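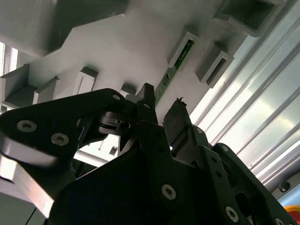

The wrist camera's view of one of the grippers you'd be testing, with a green circuit board in the bracket near the fingertips.

Come break grippers with us (paid, part-time, starts in December)

Hi, I'm Bohdan Levchenko and I run the test bench at Clositness. We make fixtures and handling gear for people who assemble electronics, and this winter I'm comparing two grippers, the Muta and the Koval, on the same arm with the same controller. I need two more pairs of hands, and I'd love one of them to be yours!

The job is 12 hours a week for the length of the study. You'll set up parts, start the runs, watch what happens and write it down. Each gripper gets 1,000 cycles of reaching up to a board in a bracket, taking hold of it and putting it back. Then we swap fingertips and do it all over again. It's slow work some days (bring a podcast) and then a board slips and suddenly everybody's out of their chair.

We also look hard at wear. Have a look at the tip of the right-hand finger in the photo, with that ragged bit of dark material sticking out. I want somebody who spots a thing like that and logs the cycle number before I even ask.

Halfway through we switch the wrist camera over to one from Altness, so you'd get to do a calibration or two as well. I'll teach you, it takes an afternoon.

What I'm looking for: you're patient, you can use a hex key and a Torx driver without stripping things, and your notes can be read by other people. If you've written a little Python, great, our logging scripts could use some love. No degree needed. My last bench tech came from a bike shop and she was terrific.

Pay is $19 an hour, paid every two weeks. Parking is free and the coffee is decent. You do need to be on site, and you need to be okay standing for a couple of hours at a stretch. Safety training happens on your first day and you're paid for it.

To apply, send me a few lines about something you fixed or took apart, plus the hours you're free. A resume is fine but I'll read the few lines first. Please get it to me by Oct 12, 2018, and put "bench 328" in the subject so it lands in the right folder. I'll write back to everybody, and if we both like the sound of it you can come by and run a few cycles with me before you decide.

Bohdan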